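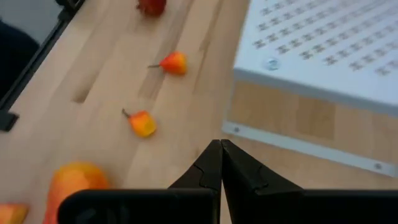
How often should I oil a wooden table top?
Twice a year suits most kitchens, with an extra coat whenever the surface starts to look dull or feels rough under your palm.

Tivmont butcher-block table
Made by Allano
£239, oil included

We've stocked a fair few kitchen tables over the years and this is the one that staff keep taking home. The top is made from strips of wood joined side by side, and the colours are left as they come - pale ones next to honey ones, with a darker brown streak wherever the tree put one. Every table looks a bit different and we love that! If you'd like a calmer top, or a really streaky one, put a note on your order and Gilang Rondonuwu in the warehouse will look through what we have.

Size and what comes with it
Length of top: 1,027 mm
Supplied with: 200 ml tin of Sistard oil, cloth, hex key
Guarantee: two years on the top and the joints
Delivery: to the room of your choice, ground floor only

Putting it together is a job for a couple of people. Lay the top face down on a blanket, fix the legs finger-tight, then go round again with the key once all the bolts have caught. Turn it over together - it's heavier than it looks, and you don't want to drag it across on its legs.

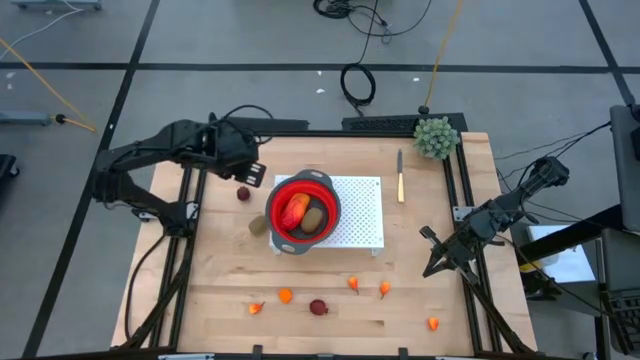 A table like this really comes into its own when you're getting food ready. You can top and tail beans at one end while somebody else rolls pastry at the other (we've done exactly this, with flour everywhere). Wet things are better kept off the wood if you can manage it, so a raised tray is a good partner for it, like the white one with the small holes and short feet under the red and grey colander. The feet let air get underneath. Whole fruit can sit straight on the top, but wipe up cut fruit and juice fairly soon, especially berries.

Cleaning is easy. Use a damp cloth with a drop of washing-up liquid, then a dry one, always along the strips. Please don't use bleach or leave a hot pan on it. Small knife marks will sand out with fine paper, after which that patch needs oil.

Also in the range
The Erdős stool tucks under the long side and takes the same oil. It's out of stock until August, but Saoirse Rafferty keeps the waiting list and will email you when the new batch lands. Spare tins of oil and replacement bolts can be added at the basket.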